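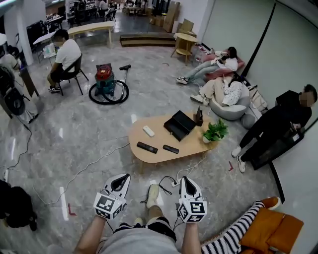

4 min read

Himotine Cup Match Records

README and data card

Match results, lineups and goal events from the Himotine Cup, a knockout soccer competition for amateur clubs in the Drendale and Surholm areas. The files cover the main draw and the qualifying rounds. League matches are left out, even when both teams also met in the cup that season.

The records come from the referee match sheets, which were typed up by hand. Where a sheet was missing, the result was taken from the competition bulletin and the row is marked as such. Bulletin rows usually have a score and scorers but no lineups.

What is in the folder

matches.csv has a row for every match, including walkovers and abandoned games.
lineups.csv has a row for every player named on a match sheet, starters and substitutes.
goals.csv has a row for every goal scored in normal or extra time. Shootout kicks are kept out of it.
shootouts.csv has a row for every kick taken in a shootout, in order.
clubs.csv has club names, home grounds and former names.
changes.txt lists corrections made after the first release.

All files are comma-separated, UTF-8, with a header row. Text fields that contain a comma are quoted. Empty cells mean the value is unknown. A zero means zero.

Teams

Almost 80 clubs appear in clubs.csv. Some entered every season and some only once. Each club has a short code that stays the same if the club changes its name, so join on club_code and never on the name. Rallis is the case that catches most people out. It played as Rallis Works in the early seasons, then as Rallis and Surholm United after a merger, and then as Rallis again when the merger ended. The merged side has its own code. Goals and appearances for it are not added to either parent club.

Reserve teams were allowed in the qualifying rounds. They carry the code of the parent club with an R at the end.

Match fields

match_id: text, unique, never reused.
season: the year in which the final was played.
round: Q for qualifying, then R1 onward, QF, SF and F.
leg: empty for single matches. Filled in for semifinals only.
home_code and away_code: see clubs.csv.
home_goals and away_goals: score after extra time if it was played, otherwise after normal time.
extra_time: yes or no.
decided_by: normal, extra, shootout, aggregate, walkover or replay.
ground: where the match was played. Can differ from the home club's usual ground.
neutral: yes or no.
attendance: as written on the sheet. Often a round number and often empty.
source: sheet or bulletin.

Semifinals were played over 2 legs until the format was cut back to single matches at a neutral ground. In the two-legged seasons, decided_by on the first leg is always normal. Look at the second leg for how the tie was settled. Away goals counted double in some of those seasons, and the rule in force is written in the notes column.

Replays are listed as separate matches. The drawn match has decided_by set to replay, and the row that follows carries the same round. If you only want the deciding game of each tie, drop the rows marked replay.

Goal fields

Minute is the minute on the match sheet. Stoppage time was not written consistently. Some referees put a late goal down as the last minute of the half and others added the extra minutes. We left these as written, so a chart of goals by minute will show a false peak at the end of each half.

The type field is open, penalty or own. Own goals are listed under the player who scored them, with team_code set to the side that received the goal. Please check this before you make a list of top scorers. It has gone wrong more than once in work based on these files.

Headers, free kicks and assists are not recorded. The sheets have no place for them.

Known problems

Lineups are thin for the qualifying rounds. Many sheets give only surnames, and two brothers at the same club can't be told apart. Player codes were assigned only where a full name and a club were both present. A player who moved clubs may have more than one code.

Substitutions are listed without a minute in the older seasons. You can tell who came on, but not when or for whom, so minutes played can't be worked out.

One qualifying section at Drendale was lost along with its bulletin. The clubs that came through it are known, and their next matches are in the file, but the section itself is not. We have not filled it in from memory or from club histories.

The shootout order is missing for 4 matches. Those have a final shootout score in the notes column of matches.csv and no rows in shootouts.csv.

Attendance figures should not be used for anything serious.

How the data was checked

Each sheet was typed in 2 separate passes and the results were compared. Where they disagreed, the sheet was read again. Goals in goals.csv were added up and compared with the score in matches.csv. If the totals still did not match, the score was kept and the match was flagged in the notes column.

Bulletin rows were typed once. Expect more errors in them.

Suitable uses

The files work well for club histories, tables of past results, home advantage in knockout play, and studies of shootouts. They are a poor fit for comparing individual players across clubs, for the reasons given above. They should not be used to set betting odds. The level of play changed a lot from round to round, and there is no information about injuries, weather or pitch condition.

Personal information

Player names are included as they appeared on the match sheets. Birth dates, addresses and registration numbers were removed before release. Cautions and dismissals were left out as well. Players can ask to have a name replaced with a code, and this is done in the next release.

Updates

A new release comes out in April, once the previous season's sheets have been typed. Corrections found in between are written to changes.txt straight away and applied to the data files in the next release. To report an error, send the match_id, the field, the value you think is right and where you found it. A photo of a program or a newspaper cutting is enough.

License

Free to use and share with credit to the Himotine Cup Match Records. If you change the data and pass it on, say what you changed.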